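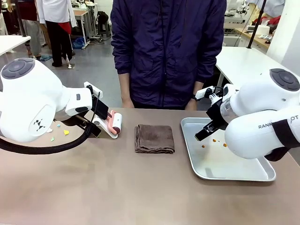 Best thing for paper bits on a craft table?

Flalby
I love cutting paper for cards, but the little scraps get everywhere! A damp cloth just pushes them about. Would a lint roller work on a table, or is it only for clothes?

Treasa Cullinane
Yes, do try it! I use mine on the kitchen table all the time and it's brilliant for small coloured scraps. Roll slowly, press lightly and peel off the sheet when it stops grabbing. Pick up any big pieces by hand first — they waste the sticky part. Then go over the table with a folded towel. I got through more than 200 place cards in March this way and loved how quick the clearing up was.

Viltus
hoover

Carroll
Agree with Treasa! Test a corner if your table is waxed, though. For crumbs I like a shallow metal tray, you eat over it and tip the lot in the bin. Happy card making!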